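Keeping Exposed Brick Clean in a Kitchen or Dining Room

Brick indoors looks after itself for the most part, but it does shed dust and it does soak up grease. If you eat or cook near it, a little regular care saves a big job later.

Dusting

Use the soft brush attachment on the vacuum and work from the top down. Twice a year is enough in a dining room. Near a stove, do it every 2 months. Feather dusters snag on rough brick and leave bits behind.

Washing

Vacuum first. Mix a squirt of dish soap into a bucket of warm water, wet the brick with plain water, then scrub a small patch at a time with a nylon brush. Rinse with a sponge and change the water when it turns cloudy. Don't use a wire brush. It scratches the face and leaves specks of metal that rust.

Let the wall dry for a full day before you put furniture back. In December, with the windows shut, allow two.

Grease spots

Stir baking soda and water into a paste, spread it on, leave it for 16 minutes or so and brush it off. Old spots may need a second round. Skip vinegar on old walls – acid eats at lime mortar.

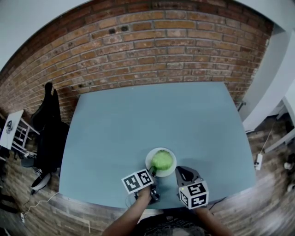 Table set against a brick wall, with a small plate near the front.

Tables next to brick

Stick felt pads on any table edge that touches the wall. Brick will take the paint off a table faster than you'd think, and the crumbs that fall down the back are hard to get at. Wipe the tabletop after you dust the wall, never before.

Chips and holes

Small chips can be left alone. For old screw holes, buy mortar repair in a tube, press it in with a popsicle stick and rub it flush with a damp rag. Test the color somewhere low down first, as most kinds dry lighter.

Sealing

If sand keeps coming off on your hand, a clear breathable masonry sealer will hold it. Matte is easier to live with than gloss. Put on two thin coats, 6 hours apart, and keep the room aired. Never seal a wall that feels damp – find the leak first.

Thanks to Védís Lykkegaard for the tip on felt pads.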